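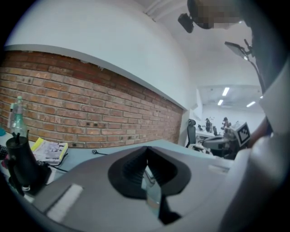 关于我们

Kumley 是一家做示教数据的公司。客户要训练机械臂完成某项操作，我们负责把这项操作由人手持夹爪做出来，录下来，整理成模型能直接读取的样本，再交付给客户。公司不生产机器人，也不出售训练好的模型。

公司由 Krystyna Tomaszewski 和 Damir Todorova 两人创办。Krystyna 之前做工业相机标定，Damir 之前在一家仓储设备厂写控制程序。两人当时遇到同一个麻烦：算法已经能用，样本却不够，现有的样本又多半来自同一张桌子、同一个操作员、同一种光线，换个房间就不灵。他们先用业余时间给一家小厂录了一批拧瓶盖的动作，后来干脆辞职专门做这件事。

目前公司有 11 名全职员工，其中 7 人是采集员，其余负责标注检查、软件和客户沟通。采集员都是正式岗位，按月领薪，不按条数计酬。我们试过按条计酬，结果是动作越做越快，样本越来越像，最后那一批大部分没有交付，由公司自己承担了费用。

我们做什么

业务分三块。

一、手持夹爪采集。采集员手握夹爪，在真实的桌面、货架、水槽边上完成任务，夹爪上的相机同步记录画面、位姿和开合量。这种方式不需要把机械臂搬到现场，换场地只要一只箱子。大部分项目都用这种方式。

二、遥操作采集。有些任务对力的要求高，或者客户的机械臂结构比较特殊，手持夹爪的数据迁移过去效果不好，这时在客户的设备上由人远程操作录制。遥操作慢，成本也高，我们会在报价前说明，能用手持方式解决的不建议用遥操作。

三、已有数据的清理。不少团队自己录过数据，放在硬盘里没法用：时间戳对不上，有的片段开头缺一截，任务说明写得各不相同。我们接这类整理工作，先抽样出一份检查报告，客户看过报告再决定要不要继续。报告单独收费，后续如果签约，从总价里扣除。

一个项目怎么走

客户先提供任务清单。清单写得越细越好，“整理桌面”这种说法我们会退回去重新商量。桌上有哪些东西，放到哪里算完成，碰倒了要不要扶起来，每一项都要在开工前写成文字。这份文字我们叫任务单，采集员、检查员和客户手里拿的是同一个版本，改动要留记录。

任务单定下来之后先做试采。试采只录少量样本，转换成客户要的格式，由客户在自己的训练流程里跑一遍。格式、坐标系方向、夹爪开合量的单位，这些问题都应该在试采阶段暴露出来。曾经有个项目跳过了试采，交付后才发现双方对“末端坐标”的理解差了一个夹爪的长度，全部数据重新换算了一次。从那以后试采不能省。

正式采集时，每天开工前要做标定。场地里贴有黑白方块标记，夹爪依次从几个方向对准标记，软件算出误差，超过限度就不能开始录制。午休后重新做一次。相机镜头每次换场地都要擦，擦完也要重新标定。

每条样本从夹爪静止开始，到夹爪静止结束。采集员录完一条，在踏板上踩一下，物品重新摆放，再录下一条。摆放位置由程序随机给出，显示在旁边的屏幕上，采集员照着摆。早期我们让采集员自己“随便摆”，后来统计发现人随便摆的时候总是偏向惯用手那一侧，于是改成程序给位置。

失败的动作也保留。没夹住、夹偏了、中途掉落的，单独打上标签，放在另一个目录里。要不要用由客户决定，默认一并交付，不另外收费。

录完的样本当天上传，第二天由检查员过一遍。检查分两层，第一层由程序检查丢帧、位姿跳变、文件缺失，第二层由人逐条播放，看动作和任务单是否一致。检查员不检查自己录的东西。两层都通过的才计入交付数量。

我们对样本的看法

公司内部有几条做法坚持得比较久，新同事入职时会讲，这里也写出来，方便潜在客户判断我们合不合适。

场地要换。同一项任务至少在两处不同的房间里录，墙面、桌面、灯光都要有变化。我们不会把背景全部收拾干净，普通办公室桌上该有的东西就让它在那里。模型将来面对的也是这样的桌子。

人要换。每个人伸手的角度、接近物体的速度、松开夹爪的时机都不一样。一个任务安排几位采集员轮流做，惯用左手和惯用右手的都要有。样本里记录采集员编号，不记录姓名。

速度不要太快。手持夹爪比机械臂灵活得多，采集员熟练以后很容易做出机械臂跟不上的动作。软件会在超速时发出提示音，提示过多的样本算不合格。

说明文字要统一。每条样本附一句任务描述，由固定的词表生成，再由人改写出几种自然的说法。改写可以用中文或英文，其他语言需要客户提供审校人员。

数量不是我们主要的卖点。到目前为止，已完成交付的任务一共 436 项，有抓取、摆放、折叠、插拔、倾倒、开关柜门和抽屉等。有的任务只录了很小一批，因为客户训练之后觉得够了，我们也就停了，按实际数量结算。

设备和软件

手持夹爪是在公开设计的基础上自己改的，目前用到第二版。第一版的外壳偏重，录到下午手腕会酸，动作也跟着变形。第二版减了重量，握把重新做过，指尖可以拆换，磨损后由采集员自己更换，更换时间记入日志。

录制软件叫 Flasia，由 Damir 带人编写，负责标定、录制、上传和第一层检查。Flasia 不对外销售，但合作客户可以拿到读取接口和格式说明，合作结束后仍可继续使用。整理流程的工具叫 Gremov，用来对齐时间戳、切分片段和导出格式。常见的几种训练数据格式都能导出，客户自有的格式需要提供一份样例文件。

设备维修基本在公司内部完成，工作台就在采集区旁边。常用零件备有库存，一只夹爪出问题，当天换上备用的继续录，坏的那只修好后要重新标定并录一组对照样本，通过了才能回到采集区。

合作客户

多数客户签有保密协议，不便列出名称。可以公开的有 Vukčević，一家做餐具分拣设备的厂家。他们的设备需要从回收筐里取出杯子和碗碟，摆进清洗架。我们与他们合作了 2 期，第一期录单件取放，第二期录叠在一起的餐具如何分开。第二期的难点在于薄边的碟子，夹爪要先推开一条缝再夹，任务单前后改了好几稿，最后是对方车间的一位老师傅到场演示，采集员跟着学会的。

除了企业，我们也接高校课题组的项目。课题组的预算通常较小，可以与其他项目共用场地和排班，交付时间会长一些，价格相应降低。论文中是否提及我们由作者自行决定。

隐私和数据归属

样本归客户所有。未经书面同意，我们不把一个客户的样本用于另一个客户的项目，也不放进自有的数据集。项目结束后原始文件保留一段时间供复查，期限写在合同里，到期删除，删除后出具记录。

采集过程中如果录到了人脸、证件、屏幕上的私人内容，在上传后先做模糊处理，再进入人工检查。到客户现场或员工家中采集时，事先征得在场人员的书面同意。有人不愿意入镜，就改时间或者改位置。

采集员的工作

常有人来信问采集员是不是临时工，这里统一说明。采集员入职后先培训，内容包括夹爪使用、标定、任务单阅读和样本自查。培训期间录的东西不交付。培训结束后跟着一位熟手录完一个完整项目，再独立排班。

每人每天实际录制的时间有上限，中间必须休息，余下的时间用来摆放物品、写日志和参加任务单讨论。采集员对任务单有修改建议权，很多任务单的毛病是手里拿着夹爪的人先发现的。比如任务单写“把杯子放到架子中间”，实际架子中间有一根横梁，放不稳。这类意见当天反馈给客户，等答复期间先录别的任务。

有两位检查员是从采集员转过来的，软件组也有一位。内部转岗每年 12 月统一申请，平时有空缺也会先在内部发通知。

目前不做的事

不做需要接触明火、强酸强碱或活体动物的采集。

不做医疗操作的采集，我们没有相应的资质。

不接只要数量、不写任务单的订单。

不代写训练代码。客户训练时遇到与数据有关的问题，我们会一起查；网络结构和参数方面的问题，我们的意见只能算参考。

联系与参观

询问项目请写明任务内容、所用机械臂和夹爪的型号、希望的数据格式以及大致时间。信息不全也可以先写来，我们会回一份表格请您补充。一般的询问由 Krystyna Tomaszewski 答复，涉及格式和接口的由 Damir Todorova 答复。

采集区可以参观，需要提前预约。有保密项目正在录制时，部分区域不开放，参观时间会相应调整。参观者可以拿培训用的夹爪试录几条，录完当场能看到第一层检查的结果。

应聘采集员请附上简单的工作经历，不要求有机器人方面的背景。应聘软件岗位请附上一段自己写过的代码，并说明其中哪些部分是您写的。

本页更新于2024年1月23日。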